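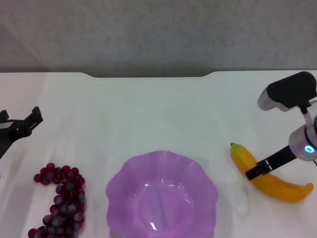 Diary: the recount, second evening

14 comments | 6 shares

8:40 p.m. Back from the district hall in Noltthorpe. I have observer status until the result is certified, so I am writing these up each night while the order of things is still clear.

Position this morning: 73 precincts reported in the council election, all of them scanned, 72 accepted by both lists. The open one is Destmont, which returned 857 ballots. The last council seat depends on it. Under the quota rule the seat goes to the list with the larger remainder, and the two remainders are close enough that Destmont alone can reverse them. No other precinct is in dispute, and the deadline for disputing one passed at noon.

The first hour went to procedure. The smaller list wanted the Destmont ballots scanned again on a different machine. The larger list wanted a hand count. The election code allows either, but it does not say which prevails if the two are requested together. The returning officer ruled for the hand count on the grounds that a second scan would apply the same reading threshold as the first and would set aside the same ballots. I think the ruling is correct on the text. The smaller list entered an objection for the record and then took part anyway.

Method, for anyone reading this who has not sat through one. Ballots are taken out of the sealed box and counted face down for the total only. They are then turned, sorted by list, and stacked in bundles of 100, each bundle counted twice by different pairs. A bundle that gives two different figures is broken up and counted a third time. Preference marks within a list are ignored at this stage, as they affect which candidate takes the seat and have no bearing on which list gets it.

The face-down count gave 857 on the first pass, which matches the signed register. That removed the argument I had expected to take up most of the day. The sort was slower. Two bundles had to be broken up, both from the larger list's stack, and both came out at 100 on the third count.

The difficulty is the set-aside pile. The Kondico scanner rejected 30 ballots as unreadable on election night and they were recorded as blank. By hand, most of them are plainly marked. The marks are small and sit in the lower part of the box, below where the scanner looks for ink. Böttcher printed the ballots for the whole district, and the theory from the smaller list is that the Destmont run was trimmed slightly low, so that every box on the sheet shifted relative to the reading window. That would also explain why the rejections are concentrated in one precinct. I measured nothing myself (observers may not touch the sheets) and I would want to see a Destmont ballot against one from elsewhere before I accepted it. A request to do this was made at 3 p.m. and is pending.

The code's test for a valid mark is intent, "clearly expressed by any means." It has been in the code since paper ballots were counted entirely by hand, and the scanner rules were added later without amending it. So there are two standards in force. The machine standard applies on election night, the intent standard applies in a recount, and a precinct that nobody challenges is only ever held to the first. I raised this in my written comments after the last election and received an acknowledgment.

The 30 were not decided today. The officer went through them once, announced a provisional reading for each, and let both lists note objections. I kept a tally but am not putting it here, as provisional readings are not supposed to leave the hall before certification. The objections are mostly of one type: a voter has marked one list and then made a second, lighter mark beside another. Some could be corrections, some could be the pen resting. The code is silent on pen pressure.

Coalition talks are suspended in the meantime. Both lists say they can form a majority with the last seat, and neither says what it would do without it. The outgoing council can pay wages and existing contracts but cannot set the new property rate, which has to be adopted before the end of December. If certification slips by more than a few days, the old rate carries over by default and the road budget is short.

Left at 7:15 p.m. The box was resealed and both lists signed across the tape. Session resumes at 9 a.m. with the comparison request, then the objections in ballot order.

To do: look up whether the printing contract specifies a trim tolerance. Copy the register page reference. Bring a sweater, the hall heating goes off at five.

2 people shared this entry by email

Recent entries
Diary: the recount, first evening
How the last seat is allocated
Precinct returns and what the blank column includes
Notes on the property rate deadline
Written comments on the scanner rules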